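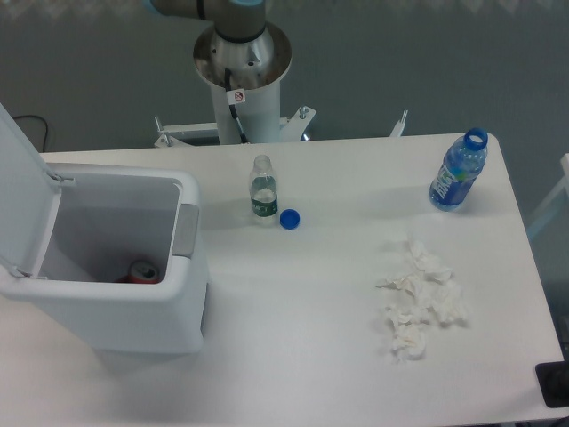
A white table with a grey floor behind it.

Changes to waste and recycling collections at Kollness

Residents and tenants of the Kollness estate are advised that the arrangements for household waste, recycling and food waste will change from the start of July. The new arrangements apply to all flats, to the ground-floor business units and to the shared garden building. They follow the consultation carried out in the spring, to which a large number of households replied in writing.

Under the present system, general waste is collected from the bin stores every week and recycling every fortnight. The recycling containers are often full several days before collection, while the general waste containers at the northern end of the estate are seldom more than half full. From July the two services will change places: recycling will be collected weekly and general waste fortnightly. Food waste will continue to be collected weekly, and the brown containers will stay where they are.

The contract for the new service has been awarded to Skjelbred for a period of two years. Crews will begin work at 8 in the morning, and residents with parking spaces beside the bin stores are asked to leave the yellow hatched areas clear from that time on collection mornings. Where a vehicle blocks access, the crew will move on to the next store and the missed containers will not be emptied until the following round. The estate office is unable to arrange special visits in these cases.

Each household will receive a printed calendar through the door before the change takes effect. Further copies, including a large-print version, may be collected from the estate office.
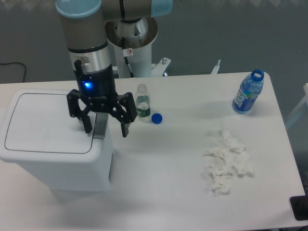
The consultation also raised the matter of what may be placed in the recycling containers, and a number of replies showed that the notices in the bin stores are out of date. New notices are being printed. In the meantime, residents may put out paper, card, tins, foil trays, glass bottles and jars, and plastic bottles, pots and tubs. Cartons for milk and juice are accepted from July for the first time. Plastic film, crisp packets, polystyrene and nappies are still treated as general waste.

Items should be rinsed and placed in the containers without bags. Skjelbred has informed the office that a container in which recycling has been bagged will be treated as general waste, and the estate will be charged for it at the higher rate. Last year such charges came to up to 500 pounds in a single quarter, and the cost was met from the service charge paid by all households.

Large pieces of card should be flattened. Residents who are moving in and have many boxes to dispose of may ask the office for the key to the card cage behind Sidano House, where there is more room.

Small electrical goods, batteries and light bulbs must not be put in any of the containers. A collection point for these is kept in the entrance to the office and is open during office hours. Paint, oil and garden chemicals are not accepted there and should be taken to the council site.

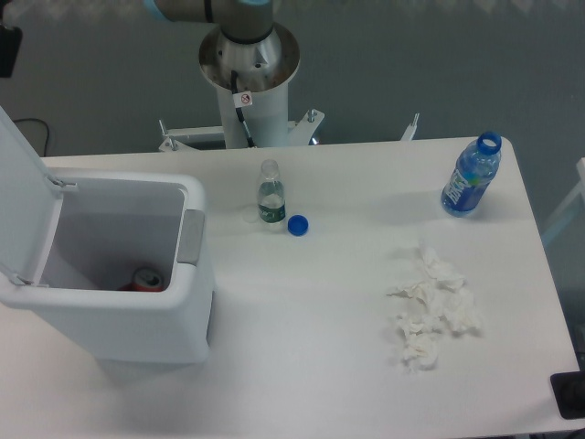 Bulky items

Furniture, mattresses and large appliances will be collected by appointment. Bookings should be made with the estate office at least 7 days ahead, giving the name of the building and a short list of the items. Each household is entitled to two collections a year without charge. Items must be brought down to the agreed place on the evening before collection and must carry the label issued by the office. Unlabelled items left in stairwells or bin stores will be removed and the cost recovered where the household can be identified.

Business tenants

The free service for bulky items does not extend to the ground-floor units, whose leases require them to make their own arrangements. Tenants producing large amounts of green waste, among them Flarora, will be contacted separately regarding the hire of an extra container. Food businesses are reminded that cooking oil must be stored in sealed drums and kept off the public path.

Assisted collections

Residents who find it difficult to reach the bin stores, whether for a short time or permanently, may apply for an assisted collection from their own front door. Existing agreements will carry over and there is no need to apply again. New requests should be made in writing or in person to Zinhle Pretorius at the estate office, who will reply within eight working days. No medical evidence is required.

Questions about the change

Stamatia Tzanetos, estate manager, will be available in the meeting room at Sidano House from 5.30 to 7 in the evening during the first week of the new service. Written questions may be left at the office at any time. Missed collections should be reported to the office by noon on the following working day, stating which store is affected and which container was not emptied.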